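Home Contents Chapters Glossary Index
Category: Textbooks / Home and Workshop / Surfaces

Chapter 2
Reading a Tabletop

Before the cleaning, before the oil, before anybody opens a can of anything: look at the table. Most students skip this. They come in Monday morning with a rag already damp and start rubbing, and by noon there is a pale ring somewhere and a question about where it came from. Hard to answer if you never looked.

This chapter covers looking, then clearing, then the first dry wipe. Finishes wait until Chapter 3. If your course uses the Naltotach workbook, the blank table sheets are at the back – copy several, you will spoil a few.

Starting with nothing on it

Clear the top all the way. A bowl pushed to one end does not count as cleared. Neither does a stack of mail on the chair that will be back in ten minutes. Put things in another room if you have one.

In the Huỳnh house, which we follow through the first part of this book, the table did four jobs. Meals, homework, sewing, and the place where keys went. Hằng Châu kept the notes. Her first entry reads: "Took longer to clear than to clean. Found the June gas bill." Typical. Write down your own clearing time, it goes in the left column.

Once the top is bare, leave it alone a minute. Walk round it. Sit at each side, at eating height, then stand. A table looks different from every chair and you want all of them before you decide anything is a stain.

Grain

Grain is the pattern left by the way the tree grew and the way the board was cut. On a pale top it can be faint, so faint that people take the surface for plain and wipe any direction they like. Get your eye down low. Follow one line with a finger, end to end if it goes that far. Does it run straight, does it bend? Does it go with the long side of the table or across? Draw one arrow on your sheet for the general direction and a few loose curves where it wanders. No need to be an artist about it.

Straight grain is the easy case. Wavy grain takes more attention, the lines drift and you end up rubbing across them without noticing. Short strokes then, and re-check the direction as you move along. 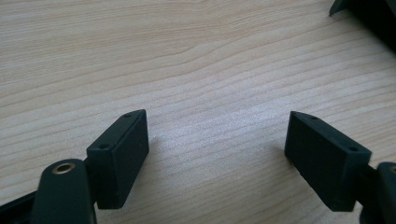
Fig. 2.1 Pale wooden tabletop with fine, wavy grain. Note the brighter band toward the middle right, where light reflects.

Glare is the other thing to learn early. A bright band on a light top is very easily written down as wear, or as a patch where finish has gone. Beginners do it constantly. The test is simple: move your head. Reflected light slides along with you, a worn patch stays where it is. Do this before marking anything on the sheet. If you still can't tell, close the curtain or turn off the lamp and look agian.

Shadows fool people too, the soft kind especially. An object near the surface leaves a gray edge on the wood that can pass for a water mark, mostly at the end of the day when you're tired. Same cure. Move the light, or shift whatever is throwing the shadow.

Filling in the sheet

Sheet 359 in the workbook set is the one for tables. Older printings call it the bench sheet, same boxes. Fill in:

Which room, and which side faces the window.
Grain direction, one arrow.
Marks that stayed put when you moved.
Marks you are not sure of – use a question mark, don't guess.
Time of day.

Time of day gets left blank more than any other box. Please fill it in. A top checked at nine in the morning and again after supper can read like two different tables, and when you compare sheets later you will want to know which light you were in.

If a mark won't fit any of the codes in the key, enter 999 and describe it in words underneath. Plain words. "Dull spot near corner, size of a thumb" is good. "Damage" is no use to anyone.

The dry wipe

Soft dry cloth, folded into a pad. The Jituvis cloths in the class kit are fine, so is an old cotton T-shirt with the seams cut off. Seams scratch. Start at the far side and pull toward you, along the grain, light pressure. Refold when the face of the pad turns gray. Crumbs go into your hand at the edge, not onto the floor, you'll only walk them around.

No water yet. No spray either. The Nendex bottle stays in the kit until you have read the section on testing a hidden spot.

When you're done, look again from the same chairs. Some of your question marks will be gone – dust, mostly. Cross them out but leave them readable, your instructor will want to see what you thought the frist time.

Terms to know: grain, glare, dry wipe, pad, table sheet

Continue to 2.2 Testing a Hidden Spot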